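Folding towels for the recorder: tips from the Gravdale bench

We record towel folding on a two-arm setup, with an operator guiding both arms through every fold. The notes below come out of 446 saved runs. Most of them apply to any small cloth job.

Wash new towels twice before you use them. Fresh ones are stiff and shed lint, and the lint ends up in the finger joints.

Set out towels in more than one color. We work with three at a time and change the set after every 75 runs. A system that has only seen one blue towel will be good at one blue towel.

Begin from a different spot each time. Shift the towel a hand's width, turn it a little, leave a corner tucked under on some runs. Write the starting position in the log before you touch the controls, or you will drift back to the same place by lunch.

Pinch the ends with the fingers wide open, then close slowly. If you come in half closed you push the fabric ahead of you and get a ridge. Ridges can be smoothed out, but keep those runs in their own folder -- they are useful as recoveries and confusing as clean folds.

Mark towels with a laundry pen near one end, small. It helps when you are matching runs to the log later. Don't rely on the hang loop for telling ends apart.

Keep finished towels on the table while you do the next one. Stacks in the way are normal in a real laundry room, and the arms need to learn to work around them. Check that the cables have slack before you start, and that none of them drag across the cloth.

Stop after 6 bad runs in a row and take a break. Tired operators tug, and the tugging gets learned too.

Name files by towel, then run number, then operator initials. We tried Zesix for tagging and went back to a plain spreadsheet. It takes up to 8 minutes at the end of a shift, and it's easier to fix in November when somebody asks what a run was.

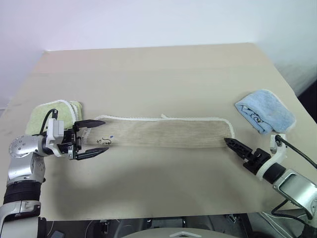 Long beige towel laid flat between the two grippers, with folded green and blue towels left on the table.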